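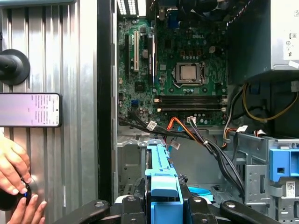 *The Dell with its side off. Silver square is the processor, and the two long black slots under it are where the memory goes.*

# Inside the old office Dell

Sunday, October 15, 2023

I promised a few of you I'd put something up about the tower, so have a gallery page! It's a small gallery, I know, but I've got a lot to say about this computer and you can skip to whichever bit you like.

The short version is that I bought an ex-office desktop from the Andreadis clearance shop for £52, took it to bits on the workbench, and I'm turning it into something my dad can use for his photos and his bowls club newsletter. He lives out at Elley, the broadband is what it is, and he doesn't want a laptop (he's tried, he hates the keyboard, we don't talk about the laptop). What he wants is a proper box that sits under the desk and a screen he can read without his glasses.

I'm not a computer person by trade. I fit kitchens. But I like a thing with screws in it, and old office machines are lovely for that, as they were meant to be opened by someone in a hurry. I'd sooner work on one of these than on anything shiny with a glass side and lights.

## The big green board

The first picture is the one I'd show anybody who's nervous of opening theirs up. People expect a horrible muddle and there is a bit of one, mainly where the cables come across on the diagonal, but the board itself is quite easy to read once somebody has told you the names. The metal bracket holds the processor, and the thin lever along the bottom of the bracket is what you lift to let it go. Lift it gently. Don't force anything with a lever on it, ever, that goes for kitchens as well.

Both memory slots are empty there. I'm keeping the sticks in an envelope with the size written on the front, and if you take one piece of advice from me it's to label the envelope before you put anything in it. I've had mystery sticks in a drawer since February and I still don't know what they fit.

I'm very fond of the blue plastic bits too. There's a blue latch on the drive cage and a pale blue carrier for a drive, standing up in the lower part of the case. You squeeze the carrier, the drive goes in, job done, hardly a screwdriver needed. Whoever drew that up had obviously had to swap a few hard drives themselves. I want kitchen drawers that go together like that!

The drive for it is a 500 GB one, which sounds titchy these days but Dad has 1,097 photos (he told me the exact number over the phone, he'd been to look) and most of them are of the same allotment. He'll be fine.

## Cards and cables

Graphics cards are where I went off the list a bit. Dad doesn't play games, he has never knowingly watched a video bigger than a postage stamp, and whatever's built into the board would have done him perfectly well. But Aminu Olaniyan down at the repair evening told me not to turn my nose up at the old workstation cards, because they're small and most people walk straight past them. So have a look just along from the expansion slots in the next one, where there's a slim black NVIDIA Quadro.
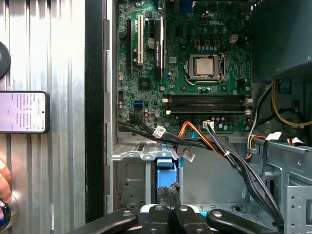

Dad's screen is the part of this project I've spent the most time fretting over. He wants everything huge, he wants it sharp, and he wants the newsletter on one side and his emails on the other, so I'm trying a second monitor on him whether he asks for it or not. I've no idea yet if the Quadro will please him any more than the built-in graphics, but it's a nice low little thing and it doesn't crowd the rest of the board, so I'm giving it a go. The slot on the far left and the white one next to it are free if he ever takes up some strange new hobby. The processor's bare in that picture too, no cooler on it, and you get a good look at the silver top where the paste goes. I use Notent paste, a blob the size of a pea in the middle, and I let the cooler do the spreading. Aminu does a thin line instead. We have agreed to differ.

Now, cables. I've grown quite attached to the orange and red wires, mostly for being the only cheerful thing down at that end, but the black ones all look alike to me, and I've plugged a drive into the wrong port more times than I'd admit at work. A couple of the black data cables have printed labels on them, bless whoever did that. Read the labels and write down what goes where before you unplug a single thing. Masking tape and a biro is plenty.

## Still on my list

I've been asked what's left to do, so I've copied this straight off the back of the Duredum catalogue where I've been keeping notes:

- Clean the old paste off the cooler, top up with new, refit
- Memory back in both slots (push until *both* ends click, I always think it's in and it isn't)
- Drive into the blue carrier
- Tie up that big bundle so the side panel goes on without a fight
- New coin battery for the clock
- Dust filter?? Dad's dog sleeps next to the desk
- Big-letter stickers for the keyboard

The dog is a real consideration, by the way. The last machine he had came back to me with so much fur in it you could've knitted a spare dog. I've got some fine mesh left over from a cooker hood job and I'm going to see if I can make a little frame for the front. If any of you have done something similar and not cooked the computer, please tell me how.

## A few things people have messaged to ask

**Was it really £52?** Yes, and that included a keyboard with no letter E. I could have haggled but there was a queue.

**Is it worth doing with one this old?** For writing, emails and photos I think so. It's the fifth I've had apart (well, 5 if you count the one I never got back together, and my wife does). They're heavy, they're plain and the parts are cheap. If you want to edit films on it then no, save up.

**Will you do one for me?** Ask me after Christmas. I've got two kitchens and a utility room to fit first, and Dad rings every other evening to see how his computer's coming along. He's already cleared a space under the desk and put a bit of carpet down for it.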